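Is the Heitmann odd-lot offer worth bothering with?

I hold 17 Troserberg shares from when they floated. Now a letter says Heitmann will buy small parcels "free of brokerage". Never heard of them. What's in it for them? The price isn't printed anywhere, just "market-related". Has anyone been paid?
Vustport

Maiara Furtado
Tuesday, July 9, 2019
Read the back page. Mine said the price was set on a day they choose, which tells you who it favours. I had 200 Urex shares and a similar letter in May. I binned it and sold through my own broker for a flat $32. Ring the share registry on the number from its own website, not the one in the letter, and ask if the company has authorised any of it.

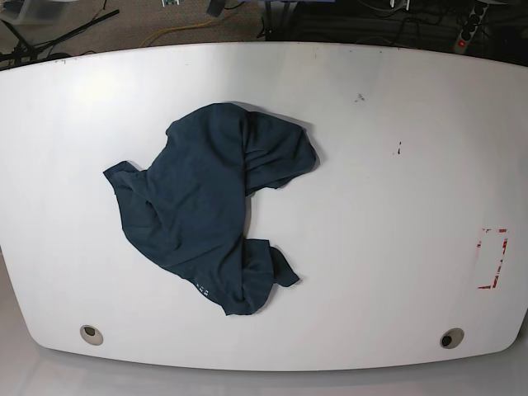
Shares & Investing

Vusumuzi Maluleke
I took one of these once and the cheque came, eventually. For 17 shares, who cares about a few cents? Though I'd want to know why they need your bank details up front.

Maiara Furtado
"Eventually" is doing a lot of work there. How long?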